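约好的时间是上午十点，我九点四十就到了Follcombe，在坡下面转了两圈，买了一袋面包当见面礼。爱德华多·贝当古（Eduardo Bettencourt）开门的时候看了一眼袋子，笑着说：“你带对了，进门先看厨房，厨房里先看面包。”

他今年刚从Koneo的采购岗位上退下来。那是一家做餐厅桌椅的小公司，他在里头管了许多年的木料和五金，家里的厨房反倒一直凑合着用。去年他终于下决心把台面换了，接着又花了好几个月琢磨东西怎么摆。朋友们到他家吃过饭，回去都说他那张台面好用，说得多了，我就想来听他讲讲。原本打算聊一个小时，最后吃过了午饭我才走。

我们是站着聊起来的，他说厨房里的话坐下来就讲不清楚，得手边有东西。

“我先跟你说一个道理，你别嫌啰唆，”他把面包袋子接过去，一边找地方放一边讲，“一张台面上的东西，每天都碰的、隔几天碰一次的、一个月想不起来一回的，这三种得分开住。道理谁都懂，我太太懂，我女儿也懂，可是买菜回来手里提着三个袋子，谁还管那么多？哪儿有空就往哪儿搁。所以我后来想明白了，得让东西自己有个去处，随手一放就是对的，这样才行。”

我问他，那最该放在手边的是什么。

他想都没想：“砧板啊！砧板和烤面包机，这两样是邻居。我早上起来什么都不想，面包从袋子里拿出来，板上切，切完直接往那两道缝里一插。你要是把它们分开放，中间那一路全是面包渣，我扫了半辈子面包渣，我有发言权。”

他挑的是一台深灰色的烤面包机，方方正正，边角磨圆了。我说我家那台是银色的，天天要擦手印，他听了很得意，连说了两遍“哑光的好，哑光的好”。
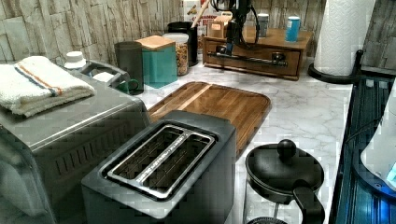
*烤面包机挨着砧板，罐子和杯子都靠后墙排着。*

后墙那一排罐子，是他太太的主意。爱德华多起初想把吃的全收进柜子，台面上干干净净，像他在公司样册里看惯的那种厨房。结果试了两个星期，家里没人吃早饭了。

“真的，都说看不见就想不起来。我女儿上班前五分钟才下楼，你让她开柜门、挪盒子、找麦片，她才不干呢，她宁可饿着出门。后来我太太把麦片倒进那个透明罐子，白盖子的，往墙边一放，第二天早上我下来，碗已经用过了。”他摊了摊手，“我输了，我认。”

我说那只蓝绿色的方罐很好看，木头盖子颜色浅浅的。他说那是在Stitier买的，就是旧车站边上那家杂货店，老板每个月换一次橱窗，他太太每个月都要去站一会儿。“本来她要买一套，大中小三个，我说一个就够了，有一个颜色跳出来就很好看，三个就吵了。她后来也同意。当然她的说法是她自己想通的。”

说到这里，他太太在隔壁房间咳了一声，我们两个都压低了嗓门。

关于那条搭在烤箱顶上的白毛巾，他也有一套讲究。毛巾要折着搭，条纹露在外面，擦手的那一面朝人。我问烤箱热的时候怎么办，他马上严肃起来，把手里的杯子都放下了。

“开之前一定拿走，顶上什么都不许有，这是我家的规矩，没有商量。用完了，等它凉透了，毛巾再回去。我还专门做了一个挂钩，就在柜门内侧，开烤箱的时候毛巾去那里待着。你要写就把这一条写清楚，别让人家学了一半。”

我答应他写清楚，于是写在这里。

烤箱他本来也想收起来，可是那东西又大又沉，搬一次腰要疼两天，只好让它占着左边那一块。他说起这件事还有点不甘心，拿手在空中比画着，说要是当初台面再往左伸长一个巴掌，什么都解决了。台面是按老厨房的尺寸做的，厂家来量的时候他正好在打电话，没顾上多问一句。“一个巴掌！我到现在做梦还梦见那个巴掌。”

整张台面里他最乐意讲的，是砧板右边的两件木器。它们出自他的老同事库斯托迪奥·马塞多（Custódio Macedo）之手。两个人在Koneo共事多年，一个管料，一个做样品，吵过无数次架，都是为了料的厚薄。

分格的那只木托盘，爱德华多原来是当抽屉内胆订的，想放刀叉。做好拿回来一试，抽屉关不上，差那么一点点。

“我给库斯托迪奥打电话，我说你量错了。他说不可能，是你报错了。我翻出那张纸条，唉，是我报错了，”他笑得直摇头，“可是东西做得那么漂亮，怎么舍得退回去？我就搁在台面上，想着先放两天。放着放着，我女儿往里头丢了一袋薯片，我太太又丢了点别的零嘴，它就成了零食盘。现在全家人都知道，想找点吃的，去那几格里摸一摸。刀叉还是在抽屉里滚来滚去，一直没解决。”
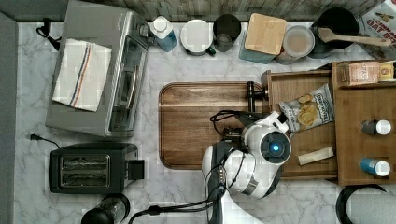
*原本订来装刀叉的分格木托盘，如今住着薯片，右边是放小瓶子的木架。*

库斯托迪奥住得不远，十一点多的时候也过来了，手里提着一瓶橄榄油。他个子比爱德华多高出一截，说话慢，讲到一半会停下来看看自己的手指。我请他说说那只托盘，他先绕到台面另一头看了看，伸手摸了摸格子的边。

“边要高一点，”他说，“他原来让我做得矮，矮了东西就滑出来。我没听他的，做高了。”

“所以抽屉才关不上！”爱德华多叫起来。

“抽屉关不上是宽度的事，你那张纸条我也留着呢。”

两个人为这件事又争了一会儿，我插不上嘴，就在旁边喝咖啡。等他们静下来，库斯托迪奥才接着讲旁边那个小木架。木架是后来补做的，用的是托盘剩下的木料，上面一层放小盒子小包装，下面留给调料瓶。他说这种架子最忌讳做深，一做深，后排的瓶子就再也见不着天日，过期了都不知道。他自己家里有一瓶肉桂粉，搬过两次家，一直跟着他，他也一直不敢打开闻。

我问木头放在水龙头旁边会不会怕水。这个问题问到了他心坎上，他难得一口气说了一大段。

“怕，哪有木头不怕水的。砧板用完要擦，擦了要立起来晾，两面都得见风，只晾一面，板子就翘。托盘好一些，平时没什么水溅得到，一个月抹一次油就行。油别倒多，倒在布上，别倒在木头上，顺着木纹走，抹完过半个钟头再用干布擦一遍。好多人抹完就不管了，第二天黏手，就说是油不好。油好得很，是他懒。”

“他说的就是我，”爱德华多凑过来小声补了一句。

我们后来说到价钱。爱德华多有记账的习惯，从书架上抽出一本硬皮本子，翻到去年五月，一项一项指给我看。台面连安装花了1,237欧元，两件木器给了库斯托迪奥378欧元，库斯托迪奥在旁边嘟囔说料钱都不够。他当初给这次翻新定的上限是2,000欧元，剩下的钱添了一盏灯，又重新刷了墙，居然没有超支。他合上本子的时候，神情像是刚在公司里交了一份漂亮的报表。

“你知道我最犹豫的是什么吗？是颜色，”他把咖啡杯推到一边，用手掌在台面上抹过去，“白底灰纹，店里的人都劝我，说白的不耐脏，你家里做菜多，选深的吧。我拿着小样回家，放在窗户底下看，早上看一次，傍晚看一次，看了一个多星期。我太太说你是要娶它吗？可是你看看这个纹，细的粗的都有，一条分成几条，越往下越细，看着不闷。深颜色的我在公司看了那么多年，真的看够了。”
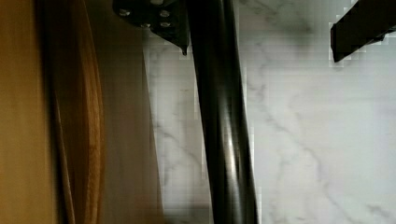
*爱德华多挑了一个多星期的白底灰纹。*

至于脏不脏，他说脏是藏不住的，咖啡滴上去一眼就看见，可这也逼着他随手擦。用深色的台面，一滴酱油能在那儿待三天，等发现的时候已经干成一个圈了。他擦台面只用温水和一点点洗碗液，拧干的布，从里往外擦，最后收到水槽那边。我问他有没有用过别的清洁剂，他说买过一瓶，味道太冲，午饭都吃不出香味，现在那瓶东西在车库里，用来洗自行车。

中午他们留我吃饭，爱德华多做了蛋饼，配我带来的面包。趁他打鸡蛋，我请他给刚搬新家、厨房又小的人提几句建议，他一边搅一边讲，蛋液好几次差点溅出来。

他说先别买收纳的东西，什么都别买，住一个月再说。把常用的都拿出来，随便放，然后看自己的手往哪里伸。手老往右边伸，盐就放右边，哪怕样子难看一点。他认识的人里头，十个有八个是先买了一堆盒子，再回过头来给盒子找东西装。他自己也这么干过，柜子顶上还有两个空盒子，盖子早就不知道到哪儿去了。

他又说锅铲、木勺这些做菜时急着要的，插在筒里，筒放在伸手就够得着的墙边，柄朝上，别贪多。“筒里塞满了，你抽一把出来，别的跟着跳舞。留几把顺手的就好，其他的送人。”

库斯托迪奥对这些话大体赞成，只有一处不服气。他觉得零食不该摆在台面上，摆着就会吃，他每次来，不饿也要吃两口。爱德华多说那你别往那儿站。库斯托迪奥说那地方离门最近，他不站那儿站哪儿呢？

蛋饼上桌，话题就散了，从木料说到Follcombe的公交改线，又说到他们从前那位老板，一开会就把铅笔别在耳朵上，然后满屋子找铅笔。我的笔记到这里只剩下半页，字也越写越歪。

饭后爱德华多洗碗，库斯托迪奥擦，两个人背对着我，还在说那张纸条上的数字。我问爱德华多，接下来厨房还想改什么。他把水关小了一点，说抽屉总得有个内胆吧，刀叉滚了一年多，他太太已经忍到头了。

“这回我自己来量，”库斯托迪奥说，“卷尺就在我车上。”

他把手里的盘子放好，下楼拿卷尺去了。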